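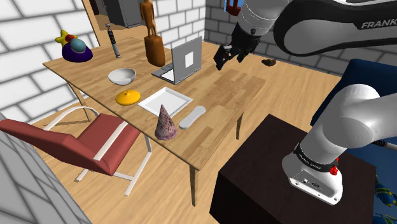

4.2 Adding a child to the Emier intake screen

Before you start, have the signed consent form from the parent or guardian ready.

1. Open Clients and choose New Child Record.
2. Type the date of birth. The program selects the questionnaire for this age.
3. Choose the psychologist and the first appointment. The standard length is 80 minutes.
4. Press Send to Parent. The link stays open for 96 hours.

Note: The parent questionnaire can be saved and continued later -- the answers are kept on each page.

Caution: Do not make a second record for a brother or sister by copying. The old scores are copied also, and they cannot be removed from the report.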